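Garkham Home Forum > Kitchen and Larder > Long-term storage

Thread: Best before codes on inner packets – how do you log them?

kistel_larder
I keep a stock list for a larder of mixed dry goods and have hit the usual problem with multipacks. The outer carton carries a readable best before date. The inner packets often carry only a production string, sometimes with a letter and more digits after it. Once the carton has gone to recycling, the list is all I have. At present I write the carton date on a strip of masking tape and stick it to whatever tub the packets go into. This works until two cartons end up in one tub. Does anyone have a better method that does not involve labelling each packet by hand?

Ikomar
Cut the date panel off the carton and drop it in the tub. One carton, one tub. If you have two cartons, use two tubs. I have done this since I moved house and have not had to guess a date since.

drygoods_dan
Same as Ikomar, but I staple the panel to a bag and keep the packets in the bag. The tub can then hold several cartons without mixing. Tubs are the expensive part, bags are not.

Abena Annan
I would go the other way and log the string. Most inner codes are either a date followed by a line or batch mark, or a pure batch number. If yours is the first type, the string is unique enough to tie the packet to its carton. Record the string and the carton date together when you open the carton. After that the tub can be as mixed as you like.

The weak point is whether the date part means made on or best before. Packets do not always say. Eight digits in year, month, day order could be either, and the gap between the two may be most of a year for biscuits and wafers. Never assume. Read the carton once, write down which it is, and keep that against the product name.

Hoxha
Disagree with logging strings. I tried it with a spreadsheet and gave up in May. Copying codes off crinkled film is slow, and a dot-printed 8 and a dot-printed B look the same under a kitchen light. I had errors in the list that I only found when I went back to the packets. A wrong date in a list is worse than a missing one.

Abena Annan
You do not need to copy the whole string. The date part and the first letter will do for a household. The rest is for the factory.
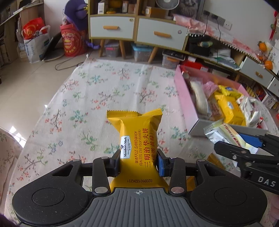

Does a sealed snack packet need to be thrown out once it passes its best before date?

It is a quality date, so a sealed packet that has been kept dry and cool can normally be eaten after it, though the texture and the fat will go first. A use by date is a different matter and should be kept to.

kistel_larder
Understood on the last point, thanks. My concern is mostly rancid fat. Anything with a cream or egg-flavoured filling seems to turn well before plain crackers do, and the smell gets into the tub.

drygoods_dan
Filled items go on the top shelf here and are eaten first whatever the date says. Plain crackers and oatcakes go underneath. I do not mix the two in one tub for the reason you give.

Hoxha
Temperature matters more than the shelf. My larder backs on to the boiler cupboard and nuts went off in there well inside their date. I moved them to the hall cupboard and the problem stopped. A cheap max/min thermometer left in for a week will tell you more than any code.

Ikomar
Agreed on temperature. Still think the spreadsheet is overkill. How many lines are in yours, Abena?

Abena Annan
400, but that covers tins as well. Tins are easy as the date is stamped on the end. The packets are 2 columns: date part plus letter, and carton date. I add a third column for "made" or "best before" where I have checked it. Sorting by carton date gives me the week's snack list with no further work.

Hoxha
400 lines is a part-time job.

Abena Annan
It takes me less time than the shopping. I only enter a line when a carton is opened, so there is never a backlog.

kistel_larder
I think I will do both. Bags with the carton panel stapled on for anything filled, and a short list for the rest. Dan, what size of bag are you using? The ones I have are 200 mm wide and a carton of wafers will not go in without crushing the bottom row.

drygoods_dan
Mine are the next size up from those, gusseted. Lay the packets flat and fold the top over – do not try to zip it, the staples catch. Put the panel on the outside so you can read it without opening anything.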